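3.2 How we picked the towns

I wanted places where people still show up in person for local politics, so I started with a list of 11 towns and kept calling clerks until I had three that would let us sit in. Those were Wakura, Tretent and Carrasco. Rodrigo Soler knew the Wakura party chair from an old school board race, and that got us through a lot of doors (thanks, Rodrigo!). We sent out 1,645 short surveys in May, all on paper, and asked people how they had first heard about a rally, a petition or a candidate night.

I'll admit I expected the mailers to win. They didn't come close – most folks said a neighbor told them, and plenty couldn't remember getting a mailer at all.
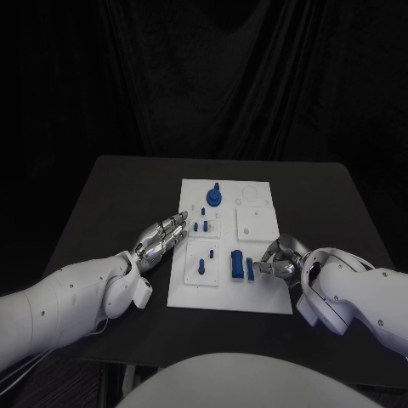
Figure 2. Dark gray table with a white board, black curtain behind.

3.3 Coding the answers

Zoriana Semeniuk and I each read every survey on our own and then compared. Where we split, we talked it out, and a few of those talks got pretty long! "My cousin's church" gave us the most trouble – is that family, or is that a group? We went with group, and Zoriana still thinks I'm wrong.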